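Workshop notebook, Wiltport Materials Recovery Workshop
Entry of Dec 24, 2023
Subject: year-end reconciliation of received equipment, storage and solder stock

The workshop closes at noon today and reopens in the new year. The entry records the position at closing so that whoever opens up can resume without going back through the loose sheets.

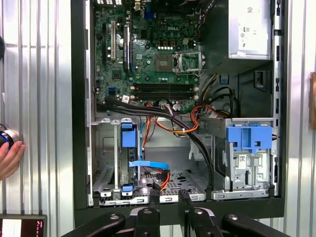
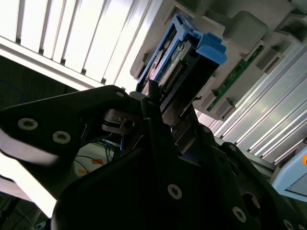 First picture: open Dell tower, processor socket and memory slots empty.

1. Receipts. The ledger stands at 2,639 items received since the count was restarted. The November page has been recopied, as the original was water-stained and two columns could no longer be read with confidence. The original is kept in the back pocket of the binder and is not to be thrown out. Where the copy and the original differ, the original governs.

2. Verkell consignment. The consignment arrived with 34 power supplies on the docket. All have been shelved in Bay 2, labels outward. None has been load-tested. Colleagues are reminded that a supply without a dated test tag is to be treated as faulty, whatever its outward condition. The grey tags are finished; please use the yellow ones and write "grey" in the corner until the new roll arrives.

3. Solder and consumables. Leaded and lead-free wire had again been placed in the same drawer. They have been separated and the drawer fronts relabelled. The organization of this cabinet has now been corrected three times this year, and a fixed divider is recommended. Flux is low. Isopropyl alcohol is sufficient to the end of January at the present rate of use. The order to Carretero was placed for 300 anti-static bags in the medium size, the large size being more than we require.

4. Fume extraction. The filter over the long bench was changed on schedule. Airflow at the hood improved at once, but the rattle at the second elbow remains. It was first noted in November and is worse at the low setting. The clamp was tightened by half a turn with no effect. The next step is to take down the elbow and inspect the gasket, for which two persons and the tall ladder will be needed.

5. Fidelia scale. The scale read 2 grams heavy against the check weight, both before and after levelling. It remains in use for bulk sorting only. Recovered copper and board scrap are not to be weighed for sale on it until it has been recalibrated. The small scale in the office cupboard may be used in the meantime, subject to its lower limit.

6. Closing. Compressor drained and isolated. Irons unplugged at the wall. Heat left at the low setting on account of the pipes along the north wall. The battery cabinet was checked and locked, and the key is on the usual hook.

Carried forward: divider for solder cabinet, elbow gasket, recalibration, load tests on the Verkell supplies, yellow tags.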